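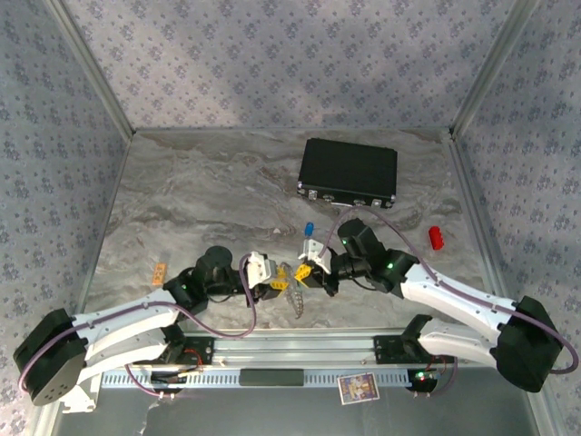

Two arms and a floral wall.

Erkton Games Club
Minutes of the general meeting, April 21, 2020
Held by voice call

Present: Su-bin Koo (chair), Zachary Caron, Yi-an Ra, Sushil Vashisht, Bijan Shahbazi (minutes)
Apologies: none received

1. Opening

Su-bin opened the meeting and asked that each person says their name before speaking, because on the last call the minutes were hard to write. The minutes of the March meeting were read on screen. Sushil asked for one correction: under the item on the spring tournament it is written that he was "against" the double elimination format. He was in favour of it, but only if the first round is shortened. The correction was made and the minutes were accepted.

2. Money

Yi-an reported that the club account holds $2,726. The deposit for the community hall was returned in full after our booking was cancelled. The cost of the web server was paid for the year. Two members have asked if the fee for this season will be smaller, as there are no hall evenings. Yi-an does not recommend it at the moment. Most of the fee goes to the server and the game library, and both of them are used more now than before.

Zachary proposed that any member who has difficulty with the fee can write to Yi-an in private and pay later, without giving a reason. Agreed by all.

3. Game of the month: Skanside

The club has played Skanside during the past month and this was the longest item of the meeting.

Zachary gave his summary first. He has finished the main story once and is in the second chapter again. He thinks the harbour town is the best part of the game, and that the writing becomes weaker when the player leaves for the mainland. The conversations with the ferry captain are long but they are worth it. He was disappointed that the choice in the lighthouse has almost no effect later. He had kept a separate save file from before this choice, and he played both ways. The difference is one letter and a changed line in the last scene.

Su-bin did not agree with this. She said the letter is what the whole game is leading to, and if you miss it then the ending has a very different meaning. She also said that players who talk to the daughter before the storm get a further scene in the lighthouse. Zachary had not seen this scene. He will go back and look for it before the next meeting.

Sushil spoke about combat. He plays on the hard setting and he finds the fights fair until the quarry. In the quarry, enemies can see you through the cargo nets, and the stealth skills become useless. He has spent 5 skill points there which he would like to have back. There is no way in the game to get them back. Yi-an plays on the easy setting and had no trouble in the quarry, but she walked around most of it by the upper path. Several people did not know there is an upper path. You reach it from the broken crane, by pulling the handle twice.

Bijan reported on the save problem. On older computers the game sometimes does not save at the inn, although the small lamp symbol is shown. He lost an evening of play by this. The advice from the club forum is to save by hand at the writing desk upstairs and to keep two files. This advice will be pinned at the top of the Skanside topic.

On sound: everybody liked the music. Yi-an turned off the voices after the first hour, as she reads faster than the actors speak.

The club rating will be decided by vote on the forum, as usual. The vote stays open until the next meeting. It was asked again that members write at least one sentence with their number, so that the page on our site has some text which we can use.

4. Review of Arnorine

Sushil's written review of Arnorine was sent to all before the meeting. It has 1,550 words. Su-bin thanked him and said that it is the most complete review we have had on the site for a long time.

There was a discussion about the length. Zachary would like it shorter, with the part about the crafting menus moved to the end. In his opinion a reader wants to know in the first lines if the game is good, and the menus can wait. Sushil answered that in Arnorine the menus are the game. A player who does not like to sort herbs and oils for a whole evening will not like Arnorine, and it is fair to say this early. After some talk it was agreed to keep the part where it is but to shorten it by one paragraph, and to put a short verdict at the top.

Yi-an found two errors. The name of the second village is spelled in two ways, and the review says the horse can not swim. The horse can swim after the third season. Sushil will correct both.

There was a question if the review should speak about the ending. It was decided that the last part will be behind a spoiler warning. The general rule of the site stays the same: no story details from the final third of any game without a warning.

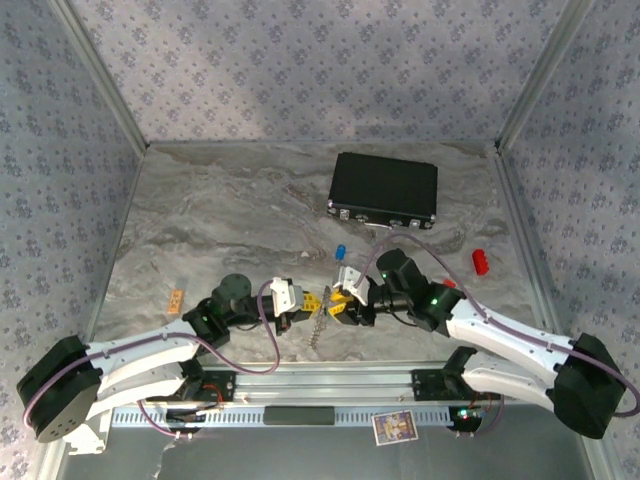 Su-bin then read out a comment left on the site under the preview of Arnorine. Sylvan lanterns are the only reason to go into the north forest, the reader wrote, and the preview did not mention them at all; please let the full review explain if they are worth the oil, as I burned all of mine in the first winter and had to start the farm again. Sushil said that the lanterns are worth it only from the second winter, when the oil press is built. He will add two sentences about this, and Su-bin will answer the reader on the site.

5. Online tournament

The hall tournament can not take place, so the club will hold it online. The game will be Baek, as decided in March. Most members own it already and it runs on weak machines.

Bijan presented the plan:

Matches are best of three in the first rounds and best of five in the final.
Each match is arranged by the two players between themselves, inside one week.
If the connection is lost in the first minute, the game is played again. If it is lost later, the players should agree, and if they can not agree they ask Bijan.
The time limit for choosing a character is 30 seconds.
The third costume is not allowed, because its dark colour is difficult to see on the night stage.

Sushil asked for double elimination again, with the shorter first round that he described before. Bijan is worried that it will take too many weeks. It was put to a vote. Sushil, Su-bin and Yi-an were in favour, Zachary and Bijan were against. The tournament will be double elimination.

Zachary asked about input delay. He lives outside the city and his connection is slow in the evening. He does not want to be a bad opponent for others. It was suggested that matches with him are played before dinner, and that he should use a cable and not the wireless. He will test it with Yi-an before the draw.

There will be no entry fee. The prize is one game from the wish list of the winner, up to the price of a normal new release. Yi-an confirmed that the account allows it.

6. Game library

Yi-an reminded everybody that boxed games borrowed from the hall cupboard should stay with the person who has them now. There are no late returns for this period. Please do not send them by post. One copy was sent in an envelope without padding and the case arrived cracked. The disc is fine.

Bijan will put a list on the forum of who has what. If your name is missing from it, or it is next to a game you never had, please tell him.

7. Next game of the month

Three games were proposed on the forum. Two are not available on all systems, and after a short discussion they were taken off for this time. The members present chose to play the older Skanside, the first one, which is cheap at present and which only Su-bin has finished. Zachary noted that it is much harder than the new one and has no map. He will write a short guide to the first chapter without spoilers.

8. Other business

Su-bin would like to give the organising of these calls to another person after the summer. Whoever has interest can speak with her.

The forum colours were changed and some members find the grey text hard to read. Bijan will make it darker.

9. Tasks

Zachary: look for the lighthouse scene, guide to the first Skanside, connection test
Yi-an: connection test with Zachary, prize for the tournament
Sushil: corrections to the Arnorine review, lanterns, verdict at the top
Su-bin: answer to the reader, forum vote for Skanside
Bijan: pin the save advice, tournament rules and draw, library list, text colour

The next meeting will be again by voice call. The time will be announced on the forum.

Minutes written by Bijan Shahbazi. Corrections please by private message.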